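How to prepare your kitchen team for a robot arm at the portioning table

By Aigars Paju
6 July 2018

I work in the production kitchen of Trirnwood, where we prepare chilled meals for canteens and small hotels. In spring we put a robot arm at the meat portioning table. Before this I had read many pages about how to choose an arm and how to program it, and very few about what to do with the people who stand at that table every day. I write down our steps so that other kitchens can use them. English is my third language, so please forgive me if some sentence is a little stiff.

The steps are for a kitchen with one or two shifts and no engineer of its own. If you have an engineer, ask him or her to read it also, but do not let the engineer do all of it.

Before you begin

You need a plan of the table drawn on paper, the present shift rota, a list of all cuts that go over the table, and one free afternoon with the full shift. You need also a person who will be the owner of the station. With us it is Omolara Tijani, who has led the portioning shift for many years. Do not give this to the newest person only because he likes computers.

Step 1. Write down what hands do now

Stand by the table for one complete shift and write every movement. Do not write "portioning". Write: takes the cut from the tray, turns it, looks at the fat, puts it on the scale, puts it on the board, wipes the board. We had 34 lines at the end, and the manager believed before that the job was four.

Show the list to the people who do the work and let them correct it. Juniper Park, from the early shift, added a line that I had missed completely: she presses each cut with two fingers before she decides on which tray it goes. She did not know herself that she was doing it until she read the list.

Step 2. Mark which lines go to the arm

Take three pens. Green is for movements the arm will do, red for movements that stay with people, and blue for movements you are not sure about. Be generous with blue. In our kitchen green was lifting, carrying and placing. Red was everything with a knife, everything with judging quality, and all cleaning. Blue was turning the cut, and it stayed blue for a long time.

Hang the list on the wall near the lockers and leave it there during the whole project. When a line changes colour, change it on the wall the same day.

Step 3. Speak about hours before you speak about the machine

This step we did in the wrong order, and I advise you to do it better. We invited the supplier first, Dolov, and they gave a very nice presentation. All through it people were waiting for one thing only, which was to hear if their hours would be cut. It was said at the end, when half of them had already gone to catch the bus.

Say it first and say it in numbers. Who stays at the table, who moves, to which task, with which pay, from which week. If you do not know yet, say which day you will know. In our case 2 people moved from portioning to sauces and packing, with the same hours. One of them, Rafferty Montoya, was glad because of his shoulder. The other was not glad, and she told us so. We wrote this down also and agreed to speak with her again after the summer.

Step 4. Make the new places at the table

Put tape on the floor where the arm can reach. Put a second tape one step further out. People stand behind the second tape when the arm moves. Do it with the real team standing there, because tall people and short people lean in differently.

Then decide these things and write them on a card:
Who presses start.
Who may press stop (everybody, also visitors and cleaners).
Where the full trays wait.
Where the knives lie when the arm is moving.
Who calls the supplier, and on which telephone.

The card must be on one side of one page. Our first card had three pages and I found it later under the leg of a trolley.

Step 5. Practise with the simulation first

Ask your supplier if the cell can be shown in a simulated kitchen on a screen. Many have this already, because they use it for their own tests. Put the screen in the break room and not in the office, and let each person sit with it for one turn, with somebody from the shift beside them. It costs almost nothing if a steak falls on a floor which does not exist.

Give each person one task only. Let them watch a pick from the view of the gripper, stop it, and say aloud what they would check before they let it continue. Write down these sentences. They will become your check list, and they will be in the words of your team.
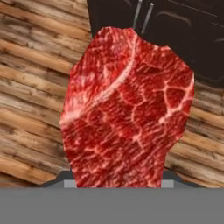 Looking is the part of the work that grows when the arm comes, and you must train it like you train a knife skill. Our people were quick with their hands and they judged a cut while holding it. Now they must judge it while the gripper holds it, and they cannot touch. For the practice we took a simulated steak, held upright by its lower edge between the two light grey pads, and we asked each person two questions. Is the hold good for this shape? Would you send this piece on? For the second question Omolara taught them to begin with the thick white seam, to follow it from near the top down to the left side, and only afterwards to look at the finer marbling. The edges of the simulated meat are made of straight pieces, so it is good for practising the order of looking, but for the final judgement you must repeat the exercise with real cuts on a tray.

Keep each practice turn short. After twenty minutes people say "yes, fine" to everything, and this is a habit you do not want to bring to the real table.

Step 6. Run the first weeks slowly

Start the real arm at low speed and with one kind of cut. Keep one more person at the station than the plan says. The manager will ask why you have bought a machine and still have the same number of people there. Answer that it is for the first weeks, and give the date when it ends.

Every stop goes in a notebook: the time, the cut, what happened, who pressed. Do not use it to count mistakes of persons. When we reached 1,185 portions we sat down with the notebook for the first time, and we saw that most stops came after the tray change, when the cuts lay too near to each other. The solution was a wider spacing on the tray. It was Juniper who proposed it, and nothing in the program was changed.

Raise the speed only when the owner of the station agrees. With us this was after 4,000 portions. Your number can be different.

Step 7. Change the job description on paper

The work is now another work, so the paper must say it. We added "supervision of the cell" and "visual check" to the description for the portioning shift, and Rosalind Dvorak from our personnel office put both into the pay grade table. Without this, people carry new responsibility for the old pay, and they notice it faster than you think.

Leave also some hand portioning in the rota. Each person at our table does one half shift per week with the knife and the scale. The arm will be out of service some day, and the orders will not wait for it.

Common problems

People stand too close. Check the tape first. If it is worn away, renew it before you speak with anybody.

Nobody presses stop. Usually someone was criticised for a stop earlier. Ask the owner of the station to press it once each shift as a test, in front of all.

The team gets bored. Change places every hour. Watching is tiring in another way than lifting.

The night cleaners do not know the rules. We forgot them in our first training and had to do it again in July, with the card translated in two more languages.

If you want our card and the empty table for the movements, write to the Trirnwood kitchen office and ask for the portioning papers. My colleague at the Clandport site is making a version for fish, which will be ready later.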